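开放日里的机械臂:听斯拉维察聊“慢一点的自动化”

上周末,Drulura 实验室办了一场开放日,我本来只打算待一个钟头,结果一直待到人家收椅子才走。说起来要怪斯拉维察·卡拉扬尼斯(Slavica Karagiannis),她负责那天的仿真演示,人和气,话也多,我俩凑在一块儿,时间就不知不觉过去了。

演示区设在二楼走廊尽头,门口贴着“Gavalas 项目”几个字。大人小孩挤了一屋子,有位老先生搬了把凳子坐在最前头,从第一轮看到最后一轮,中间连茶都没出去喝。斯拉维察告诉我,这个项目做的是整理类的任务:让机械臂在仿真房间里认出小盒子,拿起来,放进分格的架子里。

“听着简单吧?”她笑着说,“我当初也这么想。我跟家里人讲,我在教机器收拾盒子,我妈说,那你先把自己的房间收拾了。”

我问她,为什么不直接用真的机械臂演示,观众不是更爱看吗?她想了想,说真机楼下也有一台,由德怀特·博伊丘克(Dwight Boychuk)带着大家看,可是真机一天能试的次数有限,盒子掉了还得有人弯腰去捡。“在仿真里我可以让它一晚上试3,548次,第二天早上端着咖啡来看结果。当然,咖啡常常是越喝越苦。”
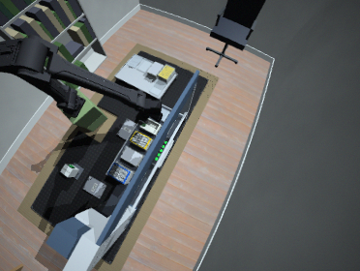
她讲起最头疼的一段日子,是今年3月。那时候机械臂总爱从高处直接往下压,夹爪还没对准就急着合拢,像个赶着下班的人。团队里的索蒂里斯·马夫罗马蒂斯(Sotiris Mavromatis)提议干脆把动作放慢,在下降之前多停一拍,重新看一眼位置。大家起初都不太情愿,觉得慢了不好看,演示的时候观众会走神。

“后来我们还是听了他的。”斯拉维察说,“慢下来以后,我才看清楚它到底错在哪一步。以前太快了,我只知道它失败,不知道它为什么失败。”

说到这儿,旁边一个戴红帽子的小姑娘插嘴问:“它会不会累呀?”斯拉维察蹲下来,很认真地回答她,说它不会累,可是看着它的人会累,所以每试完11轮,大家就要站起来走一走。小姑娘点点头,又问能不能给它起个名字。她们俩商量了好一阵子,最后也没定下来。

我还问了一个有点外行的问题:仿真房间里何必摆书架、铺地毯呢,机械臂又不看书。她倒不觉得外行,说早先的版本就是一片空白的地面,结果换个背景,识别就容易出岔子。现在他们宁可多花些工夫,把房间布置得像有人住的样子,光线和影子也都算进去。“影子特别讨厌,”她说,“手臂自己的影子落下来,颜色就变了,我们为这个吵过好几回。”

至于以后,她说得很谨慎。下一步想换一些软包装的东西试试,再往后才谈得上搬到真机上。至于哪年能进到普通人家里,她摆摆手,说这种话还是留给写宣传册的人去讲吧。

临走时我去楼下转了一圈,德怀特那边也快散场了,签到本上登记了101位访客,最后一行的字歪歪扭扭,多半是哪个孩子写的。斯拉维察追下楼来,把我落在椅背上的围巾递给我,又站在门口跟我聊了一会儿夹爪的事。下一次开放日的日子还没定,她说到时候会给我写信。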